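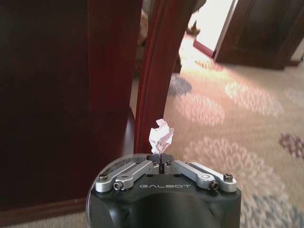
How do you get rid of a desk's worth of old paper without losing the one bit you need? Flatten every scrap before it goes anywhere near the recycling.

Chun-yin Fang
Tuesday

I know, I know, it's slow. I did the whole study that way over two evenings and only swore a bit. Dark brown furniture everywhere in there, so at least a white scrap shows up a mile off!

First lot was till receipts. So many till receipts. One from Plindale garden centre for 14 pots of thyme (I have no thyme now, draw your own conclusions)

Second lot was the screwed-up stuff. I crumple things when I'm on the phone, always have. Opened one out and there was the reference number for the Zurus boiler cover, which I'd spent most of June looking for 😭

Things I kept: the boiler number, a recipe for lemon rice, a postcard my aunt sent. Things I didn't: around 200 other bits of paper

Someone asked about receipts. The shiny till ones go in the general waste here, the council won't take them with paper. Check yours, they're all different

Oh and wipe the wood down after with a barely damp cloth, then a dry one. Paper dust gets into every groove, I had a grey line along the edge of the desk that I'd honestly thought was part of it

Doing the hall drawer next. It's got 12 takeaway menus in it and a key to something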